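Belts and Jeans: Frequently Asked Questions
Wondgate Help Pages

We receive many letters on the same small matters, so I have put the answers together on one page. If your question is missing, please write to the shop and I will add it.

Which belt width do I need for jeans?

Please measure the belt loops before you order, from the inside and in the middle of the loop. Jeans usually have taller loops than dress pants, and a narrow dress belt will move up and down in them. Our Tilen belt is made for jeans. The Umeck is narrower and goes better with a suit.

How do I choose the length?

Take a belt that you already wear and lay it flat. Measure from the place where the buckle is attached to the hole you use most. Do not include the buckle itself. Your pants size is not enough, as many customers have learned with us, and an exchange takes time for both sides.

Leather or woven?
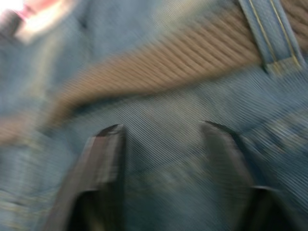 Both are good with denim. A woven belt gives a little when you sit, and on many models the prong can go through the weave at any point, so you are not limited to the holes. A leather belt keeps its shape longer and needs some care. I wear woven in summer and leather the rest of the year, but this is only a habit.

Can I leave the belt in the jeans when I fold them?

For one night, yes. For a longer time I advise you to take it out. The leather stays bent where the folds are, and a heavy buckle can press a mark into the denim.

If you do leave it in, open the buckle first and put it on top of the folded jeans, where it does not lie between two layers of cloth.
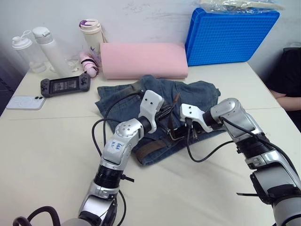 Jeans folded on a white table, with the brown leather belt still in them.

What is the correct way to take the belt out?

Open the buckle, free the tip, and pull slowly from the buckle side. Keep one hand on the jeans. If the belt stops, look for a loop that has turned over and make it straight with your finger. Please do not pull harder, the stitching of the loop will break before the leather does. 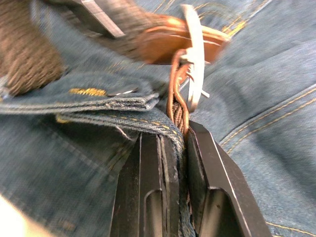
Belt tip and silver buckle on faded blue denim.

Can I wash jeans with the belt inside?

No. Water makes the leather stiff, the dye can go into the cloth, and the buckle hits the drum.

How should I store belts?

Hang them by the buckle, or roll them without force. The El Sherbiny rack in our shop is for hanging and fits inside a closet door.

Can you make an extra hole?

Yes, in any leather belt bought from us. Send it by mail with the place marked in pencil. We do not make holes in woven belts.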